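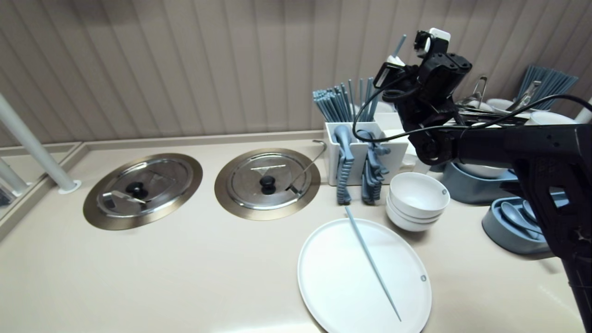

The counter at Stuvport, July.

The method was Jintana Petchrat's, and the method was simple. You put one chopstick on the plate, you said nothing, and you let the arm have a go.

She had written it up in two pages. Khumalo, who ran the lab and signed for things, had sent it back with a single comment in the margin: "Why one?" Chopsticks came in pairs, he felt. A result about one chopstick was half a result.

"If it can't find one," Jintana said, "I don't want to hear its views on two."

The protocol called for 1000 attempts. Each was scored as a pick, a miss or an other, and by Friday the column for others had grown so long that it needed its own tab. Under others she had entered "pinched the air with great confidence," "pushed it to Trirkell," and "stopped to think." Trirkell was the postdoc. He had been leaning on the counter at the time, which the protocol did not forbid until the next draft.

The paper they meant to bury was from Tadomum, the group across the river, who claimed that a robot learned best from perfect demonstrations. Tadomum had a man who could place a spoon the same way 72 times before lunch. Jintana had Trirkell. Her idea was to leave his mistakes in: the fumbles, the second tries, the long sigh before the third. Let the arm study how a person gets out of trouble, she argued, and it might get out of some itself.

"You're saying I'm useful because I'm bad at it," said Trirkell.

"I'm saying you're rich in recoveries."

He asked if he could put that on his resume. She said it was already in the abstract.

The trouble was in the fingers. Bare, they let a chopstick roll. Trirkell wrapped them in tape, then wrapped the tape in tape, and the score went up overnight. This was good for the arm and terrible for the paper. Khumalo wanted to know how much of the result was learning and how much was stationery.

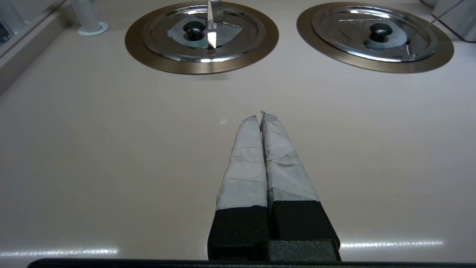
Part Two: Stationery

So they ran it again, everything the same except the demonstrations. Same tape, same counter, same plate. Half the runs used an arm trained on Trirkell at his natural level. The other half used an arm trained on Trirkell with the fumbles cut out, a version of him his mother would have enjoyed.

The clean arm was lovely to watch. It came down like a heron, and when it missed, it lifted off and carried nothing over to the tray with perfect manners.

The other arm missed nearly as often on the first try. Then it went back. It nudged the chopstick, reconsidered, came in from the side and took it. At roughly four in the afternoon Jintana added up the column and got 91 percent, and added it up again, and went to find Khumalo.

He read the page standing. He turned it over in case there was more on the back.

"And it sighs?" he said.

"It pauses. Before the third try."

"Did we ask it to?"

"It's in the data," said Jintana, and they both looked through the door at Trirkell, who was setting another chopstick on the plate and getting it wrong.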